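Loja Nisitz > Material didático > Eletricidade automóvel

Conjunto de bancada Memari — porta-fusíveis, fusíveis de lâmina, tapete e caixa de arrumação
Ref. 1650
Disponível. Envio a partir do nosso armazém.

Quem já tentou ensinar alguém a trocar um fusível debaixo de um tablier, de lanterna na boca e com o pescoço torcido, sabe que não há grande pedagogia nisso. O conjunto Memari nasceu dessa vontade de trazer o exercício para cima da mesa, com luz, com calma e com espaço para as mãos. É um material simples, de que gostamos muito cá em casa, e desde julho já saíram mais de 600 conjuntos para escolas, oficinas de formação e também para bastante gente que só queria perder o medo da caixa de fusíveis do próprio carro.

Tudo o que é miúdo arruma-se em plástico transparente, de modo que se vê o que lá está sem ter de abrir e despejar. É uma caixa de cantos arredondados e paredes lisas, boa de agarrar. Com o uso vai ganhando uns riscos e umas marcas de dedos, como qualquer plástico deste género, e um pano macio com água morna resolve a maior parte das dedadas (os riscos ficam, paciência).

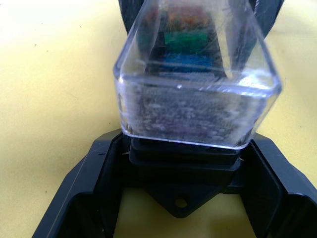
Caixa transparente de cantos arredondados, com peças coloridas no interior.

O porta-fusíveis é o coração do conjunto e foi nele que a Memari pôs mais cuidado. Tem seis posições para fusíveis de lâmina, dispostas em fila, e um terminal metálico para cada uma na face da frente, à vista, para que o aluno perceba por onde entra e por onde sai a corrente quando chegar a altura de ligar os fios. Os contactos veem-se dentro de cada alojamento, espreitando de cima, e essa é uma das coisas que os formadores mais nos agradecem: explica-se num minuto o que num desenho levaria meia aula. Na extremidade há uma patilha com furo, para quem preferir aparafusar a peça a uma placa ou a um painel de treino.

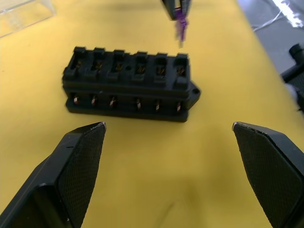 Porta-fusíveis de seis posições: alojamentos em cima, terminais à frente, patilha de fixação à direita.

Uma palavra sobre o tapete, que muita gente julga ser um extra e depois acaba por ser o que mais usa. É de espuma, da Flostex, num amarelo bem vivo, e mede 600 mm no lado mais curto. As peças pretas destacam-se muito bem sobre esta cor, e um fusível que caia da mão encontra-se logo. Sobra sempre um bocadinho de mesa atrás para a fita-cola, os lenços de papel e o resto das coisas que uma bancada vai juntando. Limpa-se com um pano húmido. Pedimos apenas que não use solventes nem pouse nele o ferro de soldar.

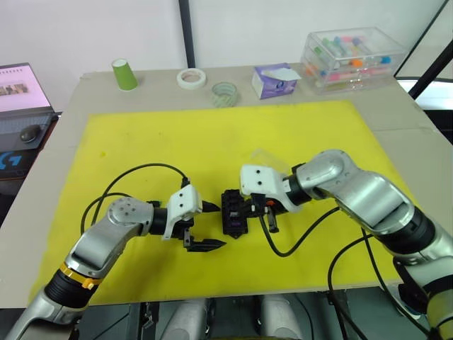
Peça preta com ranhuras e tapete de espuma amarelo na bancada.

Os fusíveis são de lâmina e vêm em cores diferentes — verde, vermelho, âmbar e azul-claro — para que se possa treinar a identificação pela cor antes de passar à leitura do valor. Um exercício de que gostamos especialmente, sugerido pela formadora Jintana Nuchit, consiste em espalhar os fusíveis no tapete, dizer uma cor em voz alta e pedir que a pessoa o coloque na posição indicada, sempre bem direito e até ao fundo. Parece coisa de crianças, e as crianças adoram, mas os adultos também se entusiasmam!
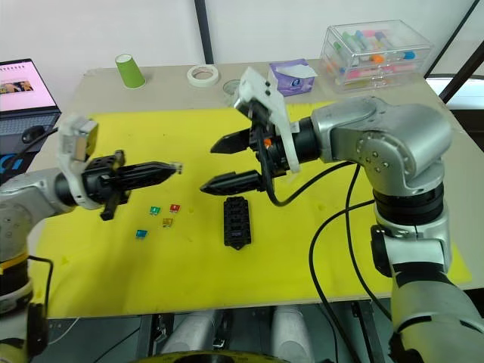 Se já tem um painel Skjelbred na sala, pode fixar-lhe o porta-fusíveis pela patilha, com um parafuso que não vem incluído. Para trabalhar só na mesa não é preciso mais nada. Lembramos que o conjunto se destina a treino de montagem e identificação e que nunca deve ser ligado à rede elétrica.

Garantia: 2 anos
Devoluções: 14 dias, na embalagem original
Fusíveis de substituição: vendidos à parte
Tapete Flostex avulso: sob consulta

Ficha atualizada em 3 de dezembro de 2019. Para encomendas de escolas, escreva-nos pelo formulário de contacto e indique a referência.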